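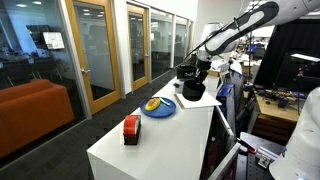

**Trostdale site - counter and storage refit, progress to 2 Oct 2026**

Prepared for Cindmont under the Clokard small works grant.

## Work completed

The long white countertop beside the glass-walled corridor is in daily use. It was leveled twice; the first set of brackets settled by 3 mm at the corridor end and was replaced at the supplier's cost. Edge sealing is complete on the long side. The short return is sealed on top only.

Small items have been kept on the counter during the trial period so that staff can judge the working depth. A tape dispenser, a round blue plate and a flat white sheet or board fit along the narrow run. Comments received so far concern reach at the back of the counter, where boxed items are hard to retrieve without moving what stands in front.

Below counter level, the dark metal unit for cables and equipment stays where it was. The black perforated board on the lower shelf is also retained. Its surface still collects small hardware and hand tools, and a shallow tray has been priced.

## Outstanding

- Cable routing under the counter: 5 of 18 runs labeled and tied.
- Corridor side: protective strip along the glass, on order from Liepiņa. Delivery is now expected in November.
- Storage for plates, bowls and toy utensils: shelf position not agreed. Two heights were marked on the wall and both are still under review.

## Budget

Spending stands at 40 percent of the award. The bracket replacement had no effect on cost. The strip was quoted before the length was corrected, and a revised quote has been requested - the difference should fit within contingency.

## Next period

Finish labeling, fit the strip, seal the underside of the return. No change to scope is requested.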